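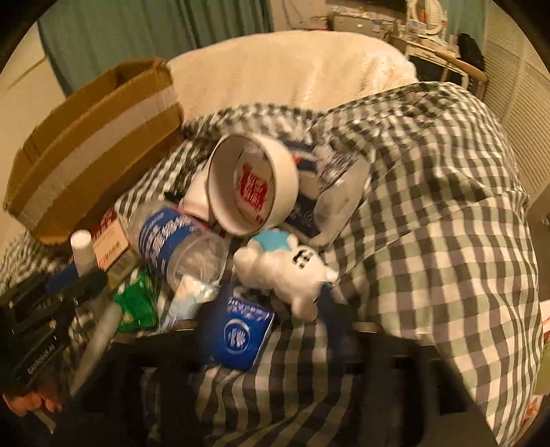
Cardboard box, white cup and packaging on a checked blanket.

Recording a pottery sherd for a finds archive

These steps cover bulk ceramic finds from field walking or a small trench. They assume the sherds have been washed, air dried and bagged by context. Wheel-thrown and handmade pieces are recorded in the same way.

1. Write the site code and context number at the top of the record sheet before opening the bag. Open one bag at a time.

2. Sort the contents into rims, bases, handles and body sherds. Decorated body sherds form a separate group.

3. Weigh each group to the nearest gram. Sherds under 2 g are weighed together and entered as crumbs.

4. Examine a fresh break with a hand lens at x8. Note the colour of the core and both surfaces, then the type, size and frequency of inclusions. If there is no fresh break, nip a small edge with pliers. Do not do this to a rim.

5. Measure rims on a diameter chart. Hold the rim upside down on the chart and tilt it until no light shows beneath. Move it across the arcs until one matches. Record the diameter and the percentage surviving. Below 6 per cent, enter the diameter as uncertain.

6. Draw the profile at 1:1, section on the left, exterior on the right.

7. Mark the sherd on the inner surface, away from the break. Apply a thin base coat of reversible resin, let it dry, write the code in ink and seal it.

8. Rebag with a label inside as well as the code on the outside.

The Kirance sheet has 29 fields. Only the first eight are needed for an assessment. Fabric codes follow the series drawn up by Lok-yiu Yip for the Fekia survey; new fabrics go to Yi-chun Kan with a sample sherd before a code is issued.

Joining sherds from different contexts are cross-referenced on both sheets and kept in their original bags. Do not glue them at this stage.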